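3.2. Distribución de residuos en el suelo contiguo al frigorífico

La segunda zona de muestreo corresponde a la franja de pavimento situada delante del frigorífico y limitada, en el lado opuesto, por el mobiliario de patas. En el protocolo Mahuika (Dunstan, comunicación personal) esta franja se trata como unidad independiente del resto de la cocina, dado que concentra la apertura de la puerta, la manipulación de envases y el tránsito hacia la superficie de trabajo. En las viviendas del conjunto Rivar se registraron 673 observaciones de suelo, de las cuales se excluyeron las correspondientes a derrames líquidos, analizadas en la sección 5.

Se distinguen dos clases de residuo. La clase A comprende acumulaciones de partículas finas agrupadas, con apariencia de migas o polvo; la clase B, fragmentos aislados sin continuidad con una acumulación. Ambas pueden coincidir en una misma observación, y en ese caso se codifican por separado. La asignación se realiza por inspección visual, sin recogida de material, por lo que no se atribuye composición a ninguna de las dos clases. La Figura 2 recoge una observación con coincidencia de ambas, obtenida con el frigorífico abierto y una botella a la altura del compartimento.
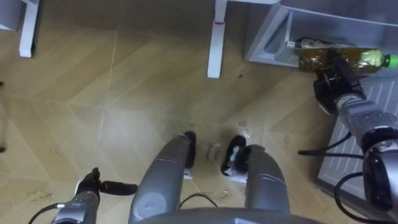 Figura 2. Suelo de baldosas de tono tostado claro con efecto madera, frente al frigorífico abierto. Pequeña acumulación de posibles migas o polvo y fragmento aislado a su derecha.

El dibujo en ángulo del pavimento condiciona la lectura. Sobre baldosas con efecto madera, las partículas de color gris pardo presentan un contraste moderado con el fondo, y los fragmentos de clase B de menor tamaño pueden confundirse con el veteado o con la junta. Para limitar este error, cada observación fue codificada por dos evaluadores que trabajaron de forma independiente. Las discrepancias se resolvieron con la escala Skositz de cinco niveles, aplicada únicamente a la extensión de la acumulación y no al número de partículas.

Los cables tendidos sobre el pavimento se anotaron como elemento lineal y no como residuo. Su trazado se consideró relevante para la planificación del barrido, puesto que divide la franja en sectores que no pueden recorrerse en una sola pasada. El mismo criterio se aplicó a las patas de los muebles, codificadas como obstáculo puntual.

Los envases manipulados en el momento de la observación quedaron fuera del recuento. Su contenido se describió solo por color y estado aparente, conforme a la ficha Stallow, y no se utilizó como variable explicativa en el modelo de la sección 4.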